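How a School Club Teaches a Robot to Help in the Kitchen

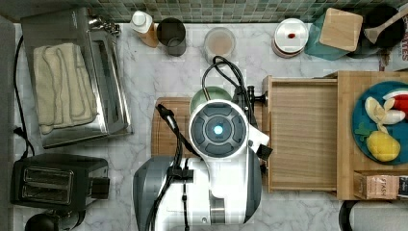 The Zonbridge Robot Club meets after school. Its members are between 10 and 14 years old. This year they are working on one job: getting a robot to put things away in a drawer.

That may sound easy. You can open a drawer, drop in a spoon and push the drawer shut while you talk to a friend. A robot has to be taught each of those steps.

What does a robot need to know?

First, it has to know where the drawer is. Robots use cameras and other sensors to find things. A sensor is a part that picks up information, a bit like your eyes or your skin. The information goes to a computer, and the computer works out what to do next.

Next, the robot has to move its arm to the right place. An arm bends at its joints, just as yours bends at the shoulder, elbow and wrist. Each joint has a motor. If one motor turns too far, the hand ends up in the wrong spot.

Last, the robot has to hold on. The part that does this is called a gripper. If it squeezes too hard, it can crush soft things. If it squeezes too lightly, things fall out.

How do you teach it?

There are two main ways. One is to write a program, which is a list of instructions. The club tried this first, and their program for one drawer was 200 lines long. It worked until somebody moved the cabinet.

The other way is to show the robot what to do. A club member guides the arm through the whole job while the computer records every movement. Then they do it again, with things in slightly different places. The computer looks for what the good tries have in common. This is called learning from demonstration.

One good try is not enough. The club's goal for the drawer job was 70, and they take turns because it gets tiring. They keep a notebook with the date, the driver's initials and a note if anything went wrong. "Dropped lemon" comes up a lot.

Why use toy food?

Real bananas go brown and get squashed. Toy ones stay the same shape, so they can be used again and again. Once the robot can handle the toys, the club will try harder things, such as a sponge or a cloth. Cloth is difficult for robots – it changes shape every time you pick it up.

Club rules

Only one person drives the robot at a time.
Everyone else stands behind the tape.
Tie back long hair and push up loose sleeves.
Know where the stop button is before you start.
Never put your hand in the drawer while the arm is on.

What happens next?

The club will show its work at the Liltolix Student Robot Day in November. Each team gets 8 minutes to do its job in front of the judges, and the judges choose where the objects go.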